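A Morning Spent Being a Bad Left Hand: the Drestura Open Day

Posted 14 Jun 2020

The sign at the gate said DRESTURA VISITORS and pointed at a hedge. Behind the hedge was a bicycle shed, and behind the bicycle shed was a door with a bell, so the sign was right in its way, though I did two laps of the business park before I trusted it. A paper badge was waiting for me with my surname spelled a new way. I have kept it.

I had put my name down in March, mostly for the tour of the old bottling hall next door, and had forgotten that the ticket came with a session on teaching robots. The bottling hall was shut for roof repairs. The robots were very much open.

Coffee and a talk

We began in a meeting room with 14 chairs and a tray of flapjacks cut by someone who does not care for flapjack. A woman from the teaching team gave a short talk with very few slides, which put me on her side at once. Drestura makes the hands and arms, she told us, and a smaller firm called Plalteck makes the kit that the person wears to drive them. The software that files away everything the robot does is known as Lema. I asked what the letters stood for and was told they had stopped standing for anything.

The idea is easy enough to follow. Suppose you want a machine to tidy a shelf. You could write out every movement in advance, and by the time you had finished the shelf would have been replaced. Or you could put on a pair of gloves, pick the thing up yourself with the robot's hands, put it where it belongs, and do that over and over until there is a good heap of attempts for the machine to learn from. Their heap for shelf work stood at 3,897 attempts on the morning I visited. Somebody had written the figure on the whiteboard and drawn a small crown on it.

A man in the second row wanted to know whether it would do ironing. It would not. He had the look of someone reconsidering his morning.

The shelf room

I had expected something with yellow railings and a smell of oil. The room they took us to smelt of carpet, and the work going on in it was the sort of thing I put off at home. There is a table, there are shelves behind it, and the job is to get what is on the one sensibly onto the other. The stock has been picked to be awkward in as many ways as possible: things that squash, things that roll, things that tangle. The teddy bear in the green jumper has better posture than I do.

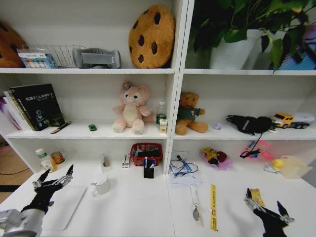 Having a go

Visitors were allowed five minutes each in the driving seat. There isn't a seat. You stand on a square of tape, and an assistant fits the Plalteck gloves and then a headset that shows you what the robot's cameras see. It is a strange business looking down and finding that your hands have turned black with silvery bits and grown no better at anything.

My first job was a mug. I have handled mugs for most of my life without complaint. I sent my right hand out for this one, went past it, came back, went past it again on the other side, and finally closed my fingers with great care on the air above it. The gloves don't let you feel what you are holding. You have to judge by looking, and it takes a while to stop squeezing harder in the hope that something will happen at your end.

"Slower," said the assistant.

I went slower. I got the mug. I then stood holding it for so long that I was asked whether I was all right.

Soft toys were much kinder to me. A plush cat will forgive a clumsy grip, and so will a cushion got up as a biscuit. Books were middling. The pens were a disgrace, and I would rather not go into the matter of the cable, except to say that at one point both hands were involved and neither was helping. The team keep the failures as well as the good runs, filed separately, and I like to think of my cable sitting in a folder with a stern name.

What surprised me was how much of the work is deciding. Before an attempt counts, the driver has to have the whole thing clear in mind: which hand, which side of the object, where it is going to end up. If you dither, the dithering goes into the heap with everything else. One of the regular drivers told me she had become very firm about cupboards since taking the job and that her household had noticed.

By hand, the other way

In the next room they do it without the gloves. An arm on a bench is switched into a loose, floppy state, and you take hold of it at the wrist and walk it through the movement yourself, like showing a child how to hold a bat. It remembers the path and plays it back. I preferred this. It felt like manners. The arm weighs less than you expect and follows along politely, and when it repeated my route I could recognise the little wobble I had put in halfway, done again with complete seriousness.

The drawback, as they explained it, is that your own body is in the way. You are leaning across the table with an elbow where the camera wants to look. With two arms you would need a friend, and with two hands full of fingers you would need several friends and a lot of patience, so for the shelves they stick to the gloves.

A few of us were then shown the results from the people at Mernlow, who share the building and test what has been learned. They had a chart. The best line on it reached 94 per cent for placing a single soft toy on a clear bit of shelf. I asked about pens and was shown a different chart, quite quickly, from a distance.

Getting there, and whether to bother

The bus stops at the far end of the business park and the walk is longer than the map makes it look. Parking is easy. The café closes before the tour ends, so eat the flapjack when you see it. Children would enjoy the floppy arm, though the gloves were too big for the smallest person in our group, who took it badly.

I'd go again. They are planning another day once the bottling hall has its roof back, and the booking form is on the Drestura site under "News", beneath the item on the new bicycle shed. Wear flat shoes. When I got home I put three mugs away, first time, and felt a bit smug about it until I dropped the lid of the teapot.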